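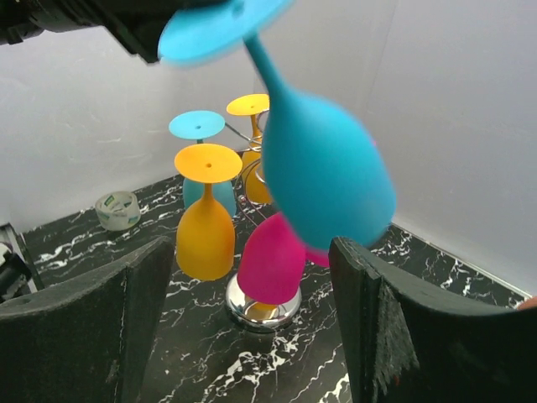 Das große Blaugrüne im Anflug, darunter die Kollegen in Gelb und Hellblau.

Februar, vormittags

Eintrag 426, und es geht um Weingläser. Aus Silikon. Ich hatte mir fürs neue Jahr größere Themen vorgenommen.

Bestellt habe ich sie bei Mavromatis, zusammen mit dem Ständer, weil mir beim letzten Campingurlaub in Girkthorpe zwei richtige Gläser zerbrochen sind, eines davon vor dem Auspacken. Laut Beipackzettel halten die neuen bis zu 40 Stürze aus. Was beim einundvierzigsten passiert, steht nicht drin. Vermutlich hüpfen sie dann nur noch aus Pflichtgefühl.

Der Ständer ist das eigentlich Feine an der Lieferung. Runder Fuß, Mittelstange, gebogene Drähte, alles blank poliert, man sieht die Farben der Gläser darin wieder. Ein Möbel für Kristall. Und daran nun diese Gummiglocken, den Fuß nach oben, den Kelch nach unten. Es sieht aus wie ein Kronleuchter für einen Kindergeburtstag -- ich habe es mir schlimmer vorgestellt.

Die Farben beschäftigen mich. Gelb, Magenta und dann dieses Blau, über das man streiten kann: Mal ist es Türkis, mal Petrol, mal Himmel an einem mäßigen Tag. In meiner Liste steht jetzt »Cyan«, damit Ruhe ist.

Bevor sie am Draht hängen, gehören die Gläser erst einmal auf den Tisch, und dort geben sie kein vornehmes Bild ab. Mit dem Fuß nach oben hält man so ein Glas leicht für eine Garnrolle. Eines in Magenta liegt schräg, als wäre der Abend schon vorbei. Auf der schwarzen Platte mit der weiß-violetten Maserung macht sich das immerhin malerisch.

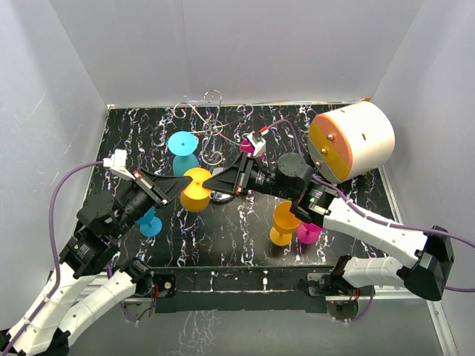

Nachmittags, Fortsetzung

Zum Aufhängen selbst. Der Stiel muss in den Drahtbogen, der Fuß liegt oben auf, fertig. Klingt nach nichts. Silikon rutscht aber nicht, Silikon bremst, und wer schiebt, bewegt leicht den ganzen Ständer mit. Ich habe gelernt, das Glas etwas schräg anzusetzen und dann geradezurücken. Dieses Wissen nehme ich mit ins Grab, gebraucht wird es sonst nirgends.

Außerdem liegt da noch die Rolle. Weiß und pfirsichfarben, am Ende ein Deckel in Lachsorange, Senfgelb und Grau, mit kleinen blanken Metallknöpfen. Korkuron heißt sie bei mir, nach dem Hund in dem Kinderbuch, der auch immer quer im Weg lag. Neben dem Ständer wirkt sie wie ein Gast, der zu früh gekommen ist und jetzt beim Aufräumen zuschaut.

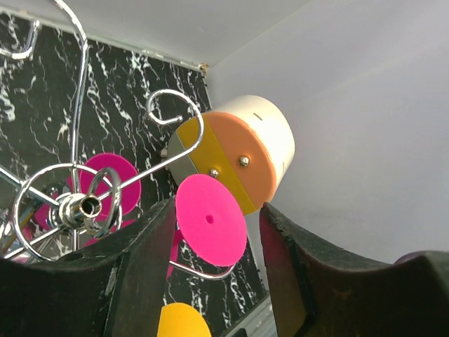

Pink vor Lachsorange. Hätte ich mir als Tapete verboten.

Wohin mit ihr, ist offen. Der Schrank in Atport wäre groß genug, aber in den Schrank in Atport kommt seit Jahren alles, und heraus kommt selten etwas. Ich vertage das.

Sechs Gläser also, von jeder Farbe 2. Am Ständer habe ich kurz über eine Ordnung nachgedacht, Gelb zu Gelb und so weiter, und es dann gelassen. Bunt durcheinander sieht nach Absicht aus.
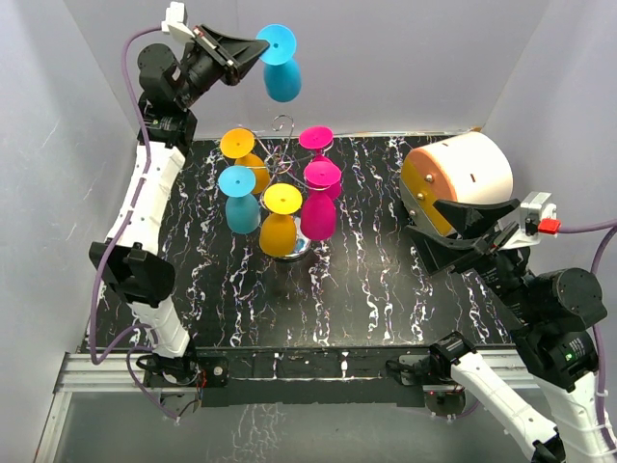
Fünf am Haken, ein Cyan noch in der Luft. Rechts die Rolle.

Wein ist übrigens keiner im Haus. Morgen einkaufen, auch Spülmittel und Batterien für die Küchenuhr.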